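Gerel throwing bats, set of five

Code GB-301
Made in our Dermont workshop
In stock

If you throw plates or wide bowls, you'll know the moment when a lovely flat base has to come off the wheel and there's no good way of getting your hands under it. A bat sorts that out, and we're really fond of these ones (we've used them for our own dinner plates since last October).

Each Gerel bat is a dense, smooth disc with two pin holes, and it drops onto the wheel head with barely any wobble. The holes are lined with a thin metal collar, so they stay round even after years of being yanked off by people in a hurry. The surface has just enough tooth to grip a ball of clay without eating your knuckles when you're opening out something wide!

Size and fit

Diameter: 301 mm
Weight of the set: see the label, as it varies a little with the batch
Fits: Bayram and Prandeo wheels with standard pins. Older Bayram wheels have narrower pin spacing, so measure centre to centre before ordering.

Using them

Wipe the wheel head first, as one crumb of dried clay will tip the whole bat. Press it down over both pins and give it a slow spin. Wire under the pot while it's still wet, then lift the bat away and leave it somewhere out of a draught. Plates like to dry slowly, and a loose sheet of plastic over the rim helps a lot. 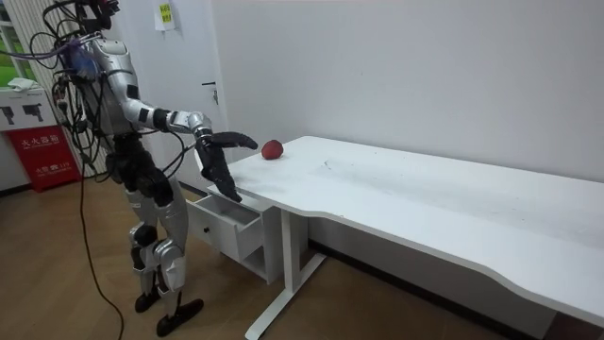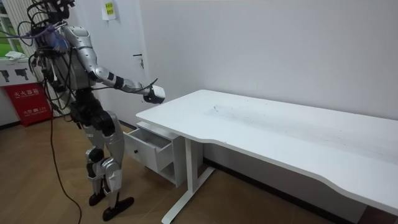

Wash the bats in cool water and stand them on edge to dry. Please don't leave them soaking overnight, and keep them off radiators. A light rub with fine sandpaper brings back the grip if the surface goes shiny, usually after 400 pots or so of heavy studio use.

Spare collars come in packs of ten and press in with your thumb. We also do a smaller bat for mugs and noodle bowls, and a square one for tiles, which is brilliant for slab work too.

Orders over £90 go out with free postage.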